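Wemden Review
Home Features Interviews Trades Back issues Contact
Search this site Enter keyword Go
Filed under: Interviews / Buildings and Materials

Lime, damp and the long wait: Demetrio Nieto on plastering old walls

12/10/2024

Demetrio Nieto has worked with lime plaster for most of his adult life, first as a labourer on farm buildings and now from a yard in Jodbridge, where he mixes his own putty and takes on repair work in houses built before cement was in common use. He agreed to talk on condition that the conversation stayed on materials. It mostly did.

The first subject was water. Nieto holds that most of the damp complaints he is called to have been wrongly named before he arrives.

"People ring and say they have rising damp," he said. "What they have is a gutter that has been dripping on the same two feet of wall since the spring, or a flower bed banked up over the floor level. I look outside before I look inside. If the ground is high, I tell them to dig it away and call me in the autumn. Some of them don't call, and that is a good result."

He does carry a moisture meter but places limited weight on it. The type with two pins measures electrical resistance, and a wall contaminated with salts will give a high reading even where there is little water in it. For any job where the cause is in dispute he takes drilled samples at several heights, weighs them, dries them in an oven and weighs them again. The method is slow and leaves holes. He considers the holes a fair price.

On a solid wall of soft brick or rubble stone, he explained, moisture enters and leaves through the whole thickness. A lime plaster lets that continue. A dense cement render on the outside, or gypsum over a waterproof coat on the inside, slows the drying on that face and the moisture goes elsewhere, usually upwards or into the joist ends.

"You seal one side and the wall uses the other. You seal both and it uses the timber. I have taken skirting off in my hand like cake."

We turned to mixes. For base coats on sound masonry Nieto uses one part of lime putty to between two and a half and three parts of sharp, well-graded sand, adjusted after a void test. The test consists of filling a measured vessel with dry sand and adding water until it reaches the surface. The volume of water gives the volume of the gaps, and so the least amount of lime needed to fill them. He repeats it whenever the quarry changes its face, and complained at some length that merchants will not say when this has happened.

"The bag says the same thing. The sand doesn't. One year it was so fine I sent back the lot, and they told me no other customer had noticed."

Hair goes into the first two coats. He prefers goat, teased out by hand and added shortly before use, as hair left in wet lime for weeks loses its strength. Clumps are the commonest fault. A trowel of finished mix should show an even fringe of hairs hanging from its edge when lifted.

Nieto is less doctrinaire than his reputation about natural hydraulic limes, which set partly by reaction with water and so harden more quickly than putty. He uses them on exposed chimneys, below ground, and outdoors late in the season. He objects to the stronger grades being used on soft brick, and to the habit of picking a grade by its number.

"The number is a minimum taken at a certain age in a laboratory. It goes on getting harder after that. You can buy the weak one and find in two years that you have the strong one on your wall."

The job he was most willing to discuss in detail was Rutherford, a terraced house on the Jodbridge road that had been dry-lined throughout. The owners wanted the original walls back. Behind the boards his team found old lime plaster, in fair condition above the picture rail and perished below it, with a band of salts at waist height. They kept what was sound. Loose areas were tested by tapping with the knuckles, chalked round, and either pinned or cut out to a clean edge. The ceilings, of riven lath, were left alone except for one bedroom.

That ceiling took longer than the rest of the floor together. The plaster nibs that hook over the laths had snapped along one side and the sheet was hanging by its own stiffness. Nieto propped it from beneath with padded boards, vacuumed the back from the loft, and fixed it with stainless steel washers and screws driven into the joists. The washers were sunk and covered.

"A new ceiling would have been cheaper. The client asked me that twice. I gave him both prices in writing and he kept the old one."
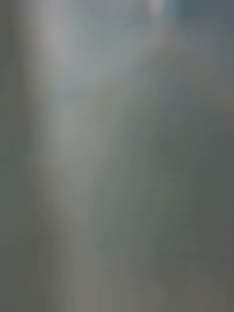 7 min read

The longer part of any lime job, by his account, is spent doing very little. Putty lime hardens by taking in carbon dioxide from the air, and it can only do so while there is some moisture in the coat. If it dries too fast it turns to powder. If it stays saturated the gas cannot get in. Each coat is therefore misted with clean water for several days, checked morning and evening, and left until a thumbnail will just mark it without pressing in. In hot weather he hangs damp hessian in front of the wall, held clear of the surface.

Heating is the usual point of conflict with clients. Radiators and dehumidifiers are kept off until the finishing coat is hard, and windows are opened a little on still days. In October he will still plaster indoors, but he stops external work in putty lime, as one night of frost on a green coat can lift it clean from the wall.

"They move back in early and turn the heating on. Then I get a photograph of a crack. I know what the thermostat says before I open it."

Shrinkage cracks in a base coat do not trouble him if they are caught early. They are closed with a wooden float while the coat is still firm but workable, and the surface is then keyed for the next. Cracks that return in the same line after two floatings point to movement behind, or to too much water in the mix.

Asked about decoration, he was brief. Limewash, four or five thin coats, each dampened down before the next. Clay paint if the client wants a colour that will not rub off on coats. He will not guarantee a wall finished in vinyl emulsion and writes this into his terms.

Training is the one area in which he spoke with some heat. He runs short courses at Wullura, a group of outbuildings he leases for storage, and charges 50 pounds a day with materials included. Most of those who come are owners who want to patch their own walls. He would prefer more working plasterers, and thinks they stay away out of habit with gypsum, which sets within a couple of hours and allows a room to be finished and invoiced in the same week.

"I don't blame them. If you are paid by the metre you want the thing to go off. Lime asks you to come back, and coming back is diesel."

He keeps up to 400 kilos of putty maturing at the yard, in lidded tubs with water standing over the surface, each marked with the month of slaking. The oldest is kept for finishing work and run through a fine sieve before use. He does not sell it, though he is asked to.

His next contract is a pair of cottages on the Wemden side of the river, one with cob walls to first-floor height and brick above. The junction between the two has been repaired in cement at least once and has opened again. Nieto intends to cut the cement out by hand over the winter, leave the joint open under a cover, and start plastering after the last frost.

"The owner wants a date for the finish. I have given him one for the start."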